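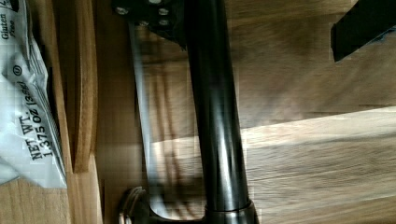

Pendcombe Club Wrist Kit

I put this kit together for our after-school robot club (hello, Pendcombe lot!) and we've used it every week since September. You get the wrist camera, its mount, 7 spare screws and a printed build sheet that Zsófia Szénási tidied up for me, so it makes sense now! Snack packets are brilliant for first pick-ups, by the way – crinkly, light and cheap to replace.

Fits the Belhaj arm, old and new. Arm not included.

Club price £50, postage extra. Ask for Gudrun when you order.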